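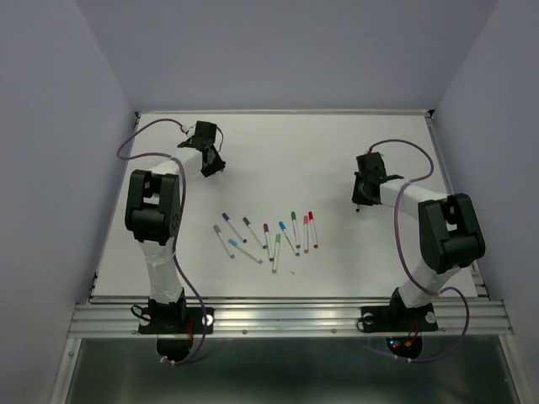 Figura 1. Rotuladores de cuerpo blanco y capuchones de colores, dispuestos sobre el tablero.

Proyecto de asignatura: Ordenación del material de dibujo en el aula taller
Autores: Nadège Gautier e Imad Jaber
Tutor: Gerrit Mabuza

1. Planteamiento

El aula taller del centro Trullwood dispone de 135 rotuladores de uso común. Al término de cada sesión se guardaban mezclados en dos cajones, de modo que el alumnado debía vaciarlos para localizar un tono determinado. El presente trabajo propone un criterio de clasificación por color de capuchón.

2. Material

Se seleccionó un conjunto de diez rotuladores (figura 1). El color se identifica por el capuchón, dado que el cuerpo es blanco en todos ellos. El conjunto incluye tonos próximos entre sí —azul claro y azul vivo, rojo y rojo oscuro— que exigen una comparación directa.

3. Procedimiento

Los rotuladores se extienden sobre una superficie blanca y mate, se agrupan por familias y se trasladan a 5 bandejas etiquetadas. El capuchón gris se asigna a la bandeja de neutros. El verde azulado se incluyó en la familia de los verdes, decisión que Gautier y Jaber adoptaron tras consultar a la profesora Lungile Van der Merwe.

4. Trabajo pendiente

Queda por definir la ubicación de las bandejas en el armario y la reposición de los tonos agotados, prevista para agosto.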